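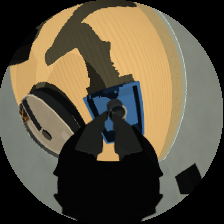 Attachment 1: wrist view, Hurden sim, gripper over the blue bin with the cylinder at the fingertips

Ticket: Cylinder stays with gripper after release command, bin task
Project: Cidevik
Component: Hurden, contact and grasp handling
Reported by: Lykkegaard test desk
Assigned to: Eyvindur Hallgrímsson
Priority: Medium, raised to High on Tuesday
Status: Fixed in branch, waiting for merge

Summary

When the small grey cylinder is released over the blue bin, it sometimes stays attached to the fingers. The gripper opens, the arm moves back towards home and the object goes with it. The task checker still marks the episode as a success. The second part is why we raised the priority, as those episodes have been going into the training set.

Steps to reproduce

Load the Cidevik bin task with the default table layout.
Use the Tulach gripper model, not the older parallel one.
Replay episode 371 from the saved actions.
Let it run through the release and on until the arm is home.

Expected: the cylinder drops to the bin floor when the fingers open.
Result: the cylinder hangs between the fingers with no visible contact, then follows the wrist. It drops off when the scene resets.

It doesn't happen every time. On the test desk machine the replay above fails on every run. With fresh random starts it is some 30 episodes in a night's batch, and it seems to be worse when the cylinder is held low down near one end.

Log extract

step 965 gripper command: open
step 965 grasp constraint: release requested
step 965 warning: contact pair still active, release deferred
step 965 task check: object inside bin volume, success = true

There is no later line saying the release was carried out. In a good episode there is one on the next step.

Comments

Eyvindur Hallgrímsson
Reproduced first time, thanks for the saved actions. Can you tell me which collision meshes you have for the fingers? There are two sets in the asset folder and the names are nearly the same.

Test desk
We have the simplified ones. They came with the August update and we haven't changed them. Do you want us to go back to the full set?

Eyvindur Hallgrímsson
Not yet. Please leave everything as it is until I have a trace.

Eyvindur Hallgrímsson
I have a trace now. When the fingers close on the cylinder, Hurden adds a grasp constraint to stop it slipping. When the open command comes in, the constraint should be removed straight away. In this build it waits until there is no contact between the fingers and the object. The simplified finger mesh is thicker than the drawn finger at the tip, so the solver can go on reporting contact after the drawn fingers have moved clear. The request is deferred once and never tried again.

So there are two faults. The deferred release is dropped, and the finger mesh is too fat. Either one alone would probably have gone unnoticed.

Test desk
Tried the full meshes on a copy of the scene. Episode 371 now passes, but the batch still had a few failures. The frame rate is also bad enough that we can't use them for the night runs.

Eyvindur Hallgrímsson
That fits. The full mesh makes it rarer but the dropped request is still there. Put the simplified ones back for now.

Test desk
What about the success check? It only looks at whether the object is inside the bin volume at the moment of the open command. The gripper is already low over the bin by then so it's nearly always true.

Eyvindur Hallgrímsson
Agreed, that is wrong whatever happens with the release. I'm changing it so the object has to be touching the bin floor or walls, not touching the gripper, and still in the bin 45 steps after the open command. If the arm reaches home first, the check waits. It will make each episode slightly longer.

Test desk
Could this happen on the real arm? Someone on the Lykkegaard side asked before they load the new policy.

Eyvindur Hallgrímsson
The constraint only exists in the simulator, so no. But a policy trained on these episodes may have learned to leave before the object has dropped, or to open only a little. I would not load anything trained since the August update until the data has been filtered. If it has to be run, use reduced speed and keep people outside the fence as usual.

Workaround until merge

Set release_mode to immediate in the task config. This skips the contact test. The cylinder may jump slightly as it is let go, and if it lands on the rim it can bounce out on to the table. Those episodes are marked as failures, correctly.

Fix

Deferred release requests are now kept and tried again on each step until they succeed. If one is still waiting when the arm gets home, the episode is stopped with an error.
Tip section of the simplified finger mesh rebuilt to match the drawn finger.
Success check changed as described in the comments.

Still to do

Run the new check over the stored episodes and move the bad ones out of the training folder. Test desk has the script.
Rename the two mesh sets.
Check whether the drawer task uses the same release code. Eyvindur thinks it does.

Last update: Tuesday, 16:20. Night batch started on the fix branch with simplified meshes.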